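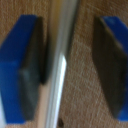

Course handout: Introduction to Robot Handling
Unit 9. Preparation and follow-up for the demonstration visit at Romeser

Last updated: April 20, 2026

Filed under: Course materials / Robotics / Visits and open days

1. What this handout is for

In this unit we leave the classroom and go to the open day at Romeser. The demonstration is given in the training hall in Metholm and it is part of the course, so the material in this handout can come up in the written test. I wrote the first version after the visit in January, with another group. Please read sections 2 to 5 before you go. Section 6 is for the time in the hall, and the rest you can read at home.

Those of you who did the reading on gripping from Unit 8 can skip section 3, but I recommend to look at the paragraph about friction again. In the January test many answers mixed up the gripping force with the friction force.

2. The program of the demonstration

The visit takes one morning and has two parts. In the first part the staff show a robot arm which picks up slender parts from a flat surface and puts them into a holder. In the second part the same work is done by hand guiding: a person moves the arm and the arm records the positions. After this there is time for questions.

The station was built by Engelhardt, a small company which makes training equipment for technical schools. The parts feeder comes from Gristton. You will not see the feeder running during the demonstration, as the parts are laid out by hand, but it stands next to the station and you may look at it when the arm is switched off.

We will be divided into two groups. While one group is at the station, the other is in the side room, where the control program is shown on a large screen. Then we change. Both groups see the same things, only in a different order, so please stay in your group also if your friend is in the other one.

3. Gripping between two fingers

The gripper used for this work is a parallel gripper with two fingers. The fingers move toward each other and away from each other on a straight line, and the faces stay parallel. This is the simplest type and also the most common one in teaching. The fingers are blue plastic, and on the inner side each finger carries a dark pad. The pad is the part which touches the object. When you talk about the finger and when you talk about the pad, please be exact in your report, as they have different tasks. The finger gives the shape and the stiffness. The pad gives the contact.

Three quantities are important for us.

Opening. The distance between the pads before the grip. It must be larger than the object, plus some reserve on both sides for errors in the position. A large reserve makes the approach easier, but the gripper then needs more space and may touch the neighboring part.

Gripping force. The force with which each pad presses on the object. It acts at a right angle to the pad.

Friction force. The force which keeps the object from sliding down or turning. It acts along the pad. Its largest possible value is the friction coefficient times the gripping force, and we have this on two sides, so for lifting we write:

2 x (friction coefficient) x (gripping force) must be larger than weight x safety factor

In our exercises we take a safety factor of 2. In a real plant the factor is chosen by the engineer and depends on how fast the arm accelerates. A part which holds well at slow speed can slide out when the arm stops suddenly.

4. Why a round rod is a good object for a demonstration

A rod looks easy. For a person it is easy, and we do it without thinking. For a gripper with flat pads there are several small difficulties, and that is the reason why I like this task for beginners.

First, the contact. A flat pad and a cylinder touch on a line and not on a surface. With a hard pad the line stays very thin. With a softer pad the material gives way a little, the line becomes a narrow strip, and the grip is more stable. In the hall you may ask what pad material is used and how often it is changed.

Second, the direction. If the rod lies parallel to the pads, each pad touches it over a long distance. If the rod lies at an angle, one pad touches it first at one point. Then the rod begins to turn between the pads until it is in line with them, or, if the friction with the table is high, it is pushed away. The turning can be useful, and many programs count on it. But after it the rod is not any more in the place where the camera saw it.

Third, the center. The arm should stop with the rod in the middle between the pads. Very often it does not, and the rod is nearer to one side. When the fingers close, the nearer pad arrives first and pushes the rod over the table until the other pad comes. For a rod of metal on a rough table this is normally no problem. For a thin glass tube it could be.

Fourth, the surface. A shiny metal surface gives strong highlights. A vision program that looks for edges can take the border of a highlight for the border of the rod, and then the calculated center is wrong by a part of the diameter. You can see the effect with your own phone: put a polished spoon handle under the lamp and move your head. The bright line moves, the spoon does not.

5. The camera at the wrist

A camera can be fixed above the table or it can travel with the arm. The one we work with in this unit is small and is mounted close to the gripper. It sees the two fingers and what is between them, so the program can compare the object directly with the pads. For the last part of the approach this is a big advantage, because an error in the position of the arm appears in the picture at once.

There are also disadvantages. The view is small, and close to the table the picture can be out of focus or smeared by the movement. Fine details are then lost. The large shapes usually remain: finger, pad, rod, table. For deciding if the rod is left or right of the center, this can be enough. For measuring the diameter it is not. Please remember this difference, it is a question I ask often.

When the arm is still high, the camera gives an overview and the program chooses a part. When the arm is low, the program only corrects. In the side room you will see both steps on the screen, one after the other.

6. During the visit: rules and what to write down

- Closed shoes. Long hair tied back, no scarves.
- Stay behind the yellow line while the arm is under power, also when it stands still. An arm that waits looks the same as an arm that is switched off.
- Do not reach on the table to put a part straight. Tell the staff.
- Photos are allowed in the hall, but not of the screen in the side room.
- Bags stay at the entrance.

Take notes on paper. For your report I need at least the following:

a) From which height does the arm begin the slow approach?
b) Does the gripper turn before it closes, so that the pads are in line with the rod?
c) What happens with the rod at the moment of first contact? Does it slide, turn or stay?
d) How does the program know that the grip was successful? (Finger position, force, camera, or a combination.)
e) What does the arm do after a failed grip?

If point e) does not happen during your group, ask the staff how it is programmed. Do not ask them to produce a failure, the morning has a tight schedule.

7. A small calculation for home

A steel rod has a mass of 20 grams. The friction coefficient between pad and rod is 0.5. Calculate the smallest gripping force for each pad with a safety factor of 2. Use 9.81 for the acceleration of gravity and do not forget to change grams into kilograms.

Then answer in two or three sentences: why would you not simply choose the largest force the gripper can give?

For the second part of the exercise, the control program at the station saved 2,195 positions for one recorded path in the hand guiding part. Explain why a recorded path has so many positions when the programmed path for the same work has only 9. Which of the two is easier to correct later, and how would you do it?

8. The report

Two pages, typed, with your group number on the first page. One hand drawing of the gripper from the front, with opening, pads and directions of the forces. A photo does not replace the drawing. You may write the report in pairs, but the calculation from section 7 must be handed in by each person separately.

I correct the content and the drawing. Language mistakes do not cost points, as long as I can understand which part you are talking about. Use the terms from section 3.

9. Remarks from the last visit

In January the first group arrived late at the hall and lost a part of the hand guiding. The entrance for visitors is at the back, next to the loading ramp, and the front door is locked. The hall is cold in the morning, so keep your jacket on. The jacket must be closed when you stand at the line.

Several students asked if they may try the hand guiding themselves. This is possible at the end, one person at a time and only with a member of the staff at the stop button. Push the arm slowly and with an open hand. If it becomes stiff, let it go and wait.

Course office: questions about the visit please only by the course mailbox | Copyright: course materials for enrolled students, do not repost | Back to top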